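Which mat do you put under a push-button box?
My button boxes slide all over my white worktable when I turn the knob. I've been folding up a towel. What are you all using?
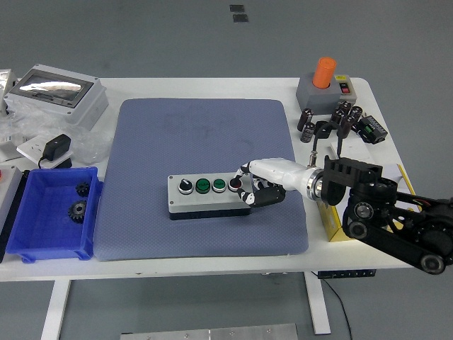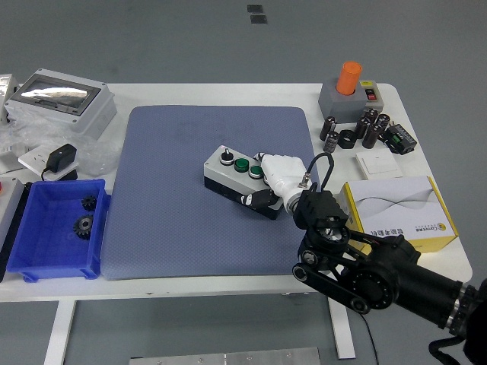

Violeta Toledo
Community helper, 1,305 replies

I went with a big padded one, blue-gray, rounded corners, and I love it! Parts I'm not using go off to the side (blue bin on the left). Mine was almost 30 dollars.

Yannick Sabatier
New member

towel is fine, just tape it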